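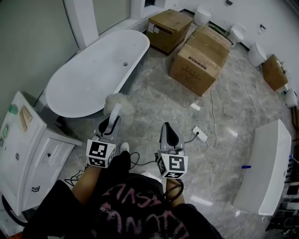 Femi Tamuno reckons a capo is a capo, and that anyone who pays more than the price of a sandwich for one deserves whatever happens to them onstage. I bring him up first to get him out of the way. He has been playing the same dance band guitar for thirty years with a clamp held together by a rubber band, and he sounds wonderful, and it proves nothing.

The Cumik is a rolling capo, which means it slides up and down the neck on two little rollers instead of having to be taken off and put back on. If you play folk tunes in sets, you will see the appeal. You finish the first tune in G, the fiddle player gives you a look, and you have one bar to be in A. With an ordinary spring clamp I make that change about as gracefully as a man getting out of a canoe. With the Cumik I push it along two frets with my thumb and carry on looking bored.

It arrived in a tin, which I have kept for picks. The instructions are printed on the inside of the lid and consist of one drawing and the word "gently." I took this as advice for life and then pushed too hard and landed on the third fret, in B flat, during a waltz. The banjo player followed me there out of loyalty. The rest of the Mullwood session did not.

So there is a learning curve. It took me most of June to get the push right, and I still go a hair past the fret if my hands are cold. Tuning is the other thing. Every capo pulls the strings sharp and rolling ones tend to be the worst for it, because they have to hold tight enough to work and loose enough to move. The Cumik has a small screw underneath for the tension. Backed off half a turn from where it ships, mine stays close enough that only the singer complains. On the high E there is a faint buzz above the fifth fret, though I seldom have any business above the fifth fret.

I used it for 12 gigs and a good deal of sitting around in kitchens. The guitar is an old small-bodied Wike with a neck like a fence post, and the rollers cope with it fine. On Ekaette Ibrahim's guitar, which has a much flatter fingerboard, the middle strings went dead until we fiddled with the screw again. She plays fingerstyle and writes her own songs -- mostly slow ones, mostly about her relatives -- and she was not won over. Her view is that if you need to change key in under a second, you should have picked a better order for your tunes. She gave it back after one evening and returned to her Clera, a plain screw-on model that takes a week to fit and never goes out of tune.

I borrowed the Clera to be fair to it. It is the better capo if you set it once and leave it there. The bass strings ring longer and I didn't have to retune between songs, which left me with nothing to do between songs except talk. My stage talk is not a selling point. There was a story about a ferry. We will leave it.

The noise deserves a mention. Slide the Cumik quickly and it makes a small zip along the wound strings, and through a microphone it is a larger zip. In a noisy pub you will never hear it. At the arts center, with 51 people listening politely, it sounded like somebody closing a tent. Lift slightly as you push and most of it goes away.

After three months the rollers have a few shallow grooves in them from the strings. The maker sells replacements, two to a bag, and fitting them needs a screwdriver of the kind that comes with eyeglasses. I haven't bothered yet.

If you back fiddlers, buy it and practice the shove at home, where B flat can't hurt anyone. If you sing by yourself, get the Clera. Femi has asked whether the tin is available separately.

Print this review | E-mail to a friend

More reviews
Five clip-on tuners tried in a loud room
A strap that stays on, mostly
Songbooks with a spine that lies flat
Secondhand mandolins: what to check first
Light strings on an old guitar, part 2

Contact the editor | Copyright Mullwood Folk Pages | Back to top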